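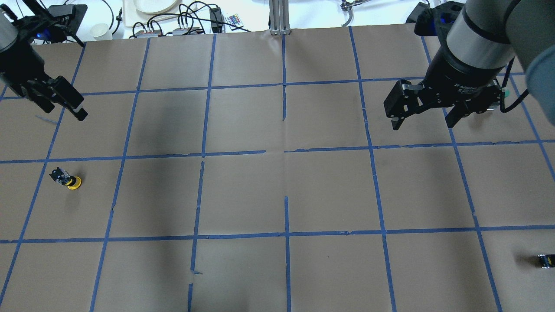
Brown paper on a table, divided with blue tape.

Print this page | E-mail this page

How to plan a small vegetable bed on paper first
By Graça Sequeira

Before I dig anything, I draw the bed at its real size. Last December I made my plan on the kitchen table, and in spring it saved me much time.

1. Cover the table with wrapping paper. If the roll is too narrow, join two pieces and tape the seam from the back side.

2. Decide the size of one square. I use 40 centimeters for cabbage and zucchini. For lettuce you can divide each square again in four.

3. Put the tape for the long lines first, then the cross lines. Press only lightly, so you can lift a line and move it.

4. Write the plant names on small cards and lay them in the squares. Tall plants, like beans and tomatoes, go on the north side. Do not put potatoes where tomatoes grew last year.

5. Leave the cards for two or three days. I always change my mind about the onions.

6. When you are satisfied, copy everything to a notebook, with the sowing month beside each name.

In the garden I repeat the same lines with string and short sticks. The string must be tight, otherwise the rows become curved. Water the soil the evening before you plant.

Print this page | E-mail this page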